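Black cotton tablecloth coming out of the wash gray and streaky, what am I doing wrong?

Posted in Laundry & Linens
16 July 2023

Makis Zacharopoulos

Hi all, hoping somebody who knows fabric can talk me down before I throw this thing in the trash. We bought a set of black cotton tablecloths and napkins for my sister's engagement dinner, and I got the job of keeping them nice until the wedding in August, when they're all coming out again. They looked fantastic the first night. Then I washed them.

What I did: everything in one load, warm water, regular powder detergent, a good glug of fabric softener because my mother always did, and then the dryer on high until they were bone dry. They came out with pale streaks along the fold lines and a kind of chalky gray look all over. The napkins are worse than the tablecloths. I ran one of the tablecloths again with extra detergent thinking it just wasn't clean, and now it has MORE streaks.

We have hard water here in Iltley, if that matters. The machine is an old Nundska top loader that came with the house and it has two settings, "normal" and a second one where the label has rubbed off.

Is the dye gone? Can I get the black back, or do I need to tell my sister we're going with white? She will not take it well.

3 replies

stitchwitch_dee

Okay, deep breath, I don't think your dye is gone! Or not most of it anyway. Streaks that follow the folds are nearly always undissolved powder, and you've got hard water on top of that, so every extra scoop you put in is making it worse. I did exactly the same thing to a black duvet cover years ago and was ready to cry over it.

First find out which problem you have. Take a damp white washcloth and rub one of the pale streaks. If the streak fades or disappears, it's residue. If nothing changes at all and the cloth looks kind of fuzzy when you tilt it toward a window, the fibers are roughed up from the washing and the hot dryer, and that's a different job.
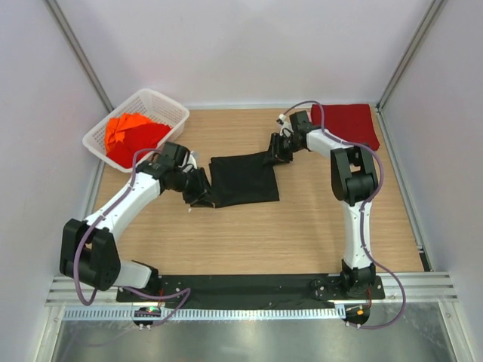

For residue, I'd skip detergent completely for the next wash. Fill the tub with warm water, put in one cup of plain white vinegar (never, ever with bleach anywhere near it), push the cloths under and let them sit for half an hour, then run a full cycle and a second rinse. Do the napkins separately so they don't get wadded up inside the tablecloths – that's how you end up with powder trapped in the folds. When they're dry, spread each one out on a table and go over it in daylight. Black hides an awful lot when it's lying flat, so pinch it by the edge and lift a corner a little, the way the black cloth in the picture is being held, and look at the wrinkles where it drapes. Leftover powder likes to show up in the creases first. If you still see it, repeat the soak. My worst one took three goes.

After that, liquid detergent, and less of it than the bottle says. Cold water, inside out if there's a right side. And please stop with the softener! I know, mine did it too. It leaves a coating, and on napkins it means they push the soup around instead of soaking it up.

For drying, hang them in the shade if you can, or use low heat and pull them out while they're a tiny bit damp. Iron on the back.

Achilleas Lambrakis

Agree with most of the above but if it's real fading the vinegar won't do anything. I used to help out in the linen room at a restaurant, Stergiou, and we had 200 black napkins in rotation. We redyed them when they got tired. You can get black dye for cotton at any craft store. Check the hems first though, the thread is often polyester and it won't take the same color. Ours ended up with charcoal stitching and it looked fine.

Wet them all the way through before they go in the dye or you'll get blotches. And do the whole set in the same batch, 5 or 6 napkins at a time is asking for 5 or 6 different blacks.

bramblejam701

just buy new ones?? they're like nothing at the discount place. also who puts black on the table for a wedding lol

Makis Zacharopoulos

Dee, the washcloth test worked, the streak came right off! Soaking the first tablecloth now. The napkins look a bit fuzzy so I might be trying the dye on those. And bramblejam, it was my sister's idea, you're welcome to come over and tell her.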